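Asunto: Re: [equipamiento] Previsión de compras para la línea de manipulación de textiles
Fecha: lunes 12 de agosto
De: Cherry Mae Agbayani
Para: lista de equipamiento

Estimados colegas:

Respondo a la consulta de la unidad de presupuestos, que reproduzco a continuación.

> Antes de cerrar la previsión necesitamos saber si se mantiene
> la partida de dedos de repuesto para las pinzas y si la segunda
> lavadora debe figurar como equipo inventariable o como material
> auxiliar. El proveedor Rivska ha remitido oferta por 20 juegos
> de dedos a 1180 euros el lote. Rogamos confirmación por escrito.

La partida de dedos se mantiene en los términos ofertados. El consumo lo determina la tarea de recogida desde el montón, que concentra la mayor parte de las horas de trabajo previstas.
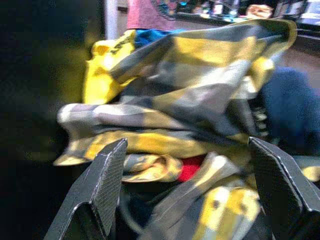
La oferta alternativa de Grelonska contempla dedos de cara lisa a un precio inferior, y por ese motivo se solicitó su valoración técnica. Esta coordinación no la considera equivalente. Los dedos actuales tienen la cara texturada, con un dibujo fino a modo de rejilla, y deben trabajar sobre tejidos doblados en varias capas, como la prenda de franjas amarillas y grises que queda entre ambos. Se propone, por tanto, descartar la opción lisa y revisar el asunto en octubre, cuando venza la oferta de Rivska.

En cuanto a la lavadora, procede inscribirla como equipo inventariable. Permanecerá asignada al puesto Nerkent durante toda la vigencia del proyecto y su baja seguirá el procedimiento ordinario. Se adquirirá un modelo de carga superior, a fin de conservar la disposición actual de los brazos. 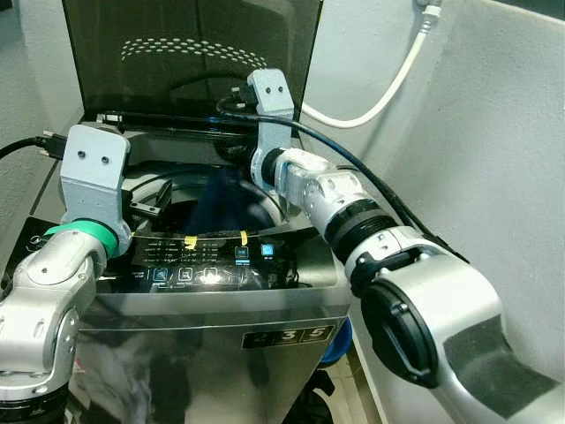
El plazo de garantía deberá constar en el pliego, así como la obligación de retirar el embalaje. Dimaculangan ha confirmado el mantenimiento de los brazos por 6 meses adicionales sin modificación de tarifa; el documento firmado se encuentra en la carpeta compartida.

Queda pendiente la partida de cableado, que se tramitará por separado. Agradeceré que las observaciones se remitan a esta misma lista y no a mi dirección personal.

Atentamente,

Cherry Mae Agbayani
Coordinación de Equipamiento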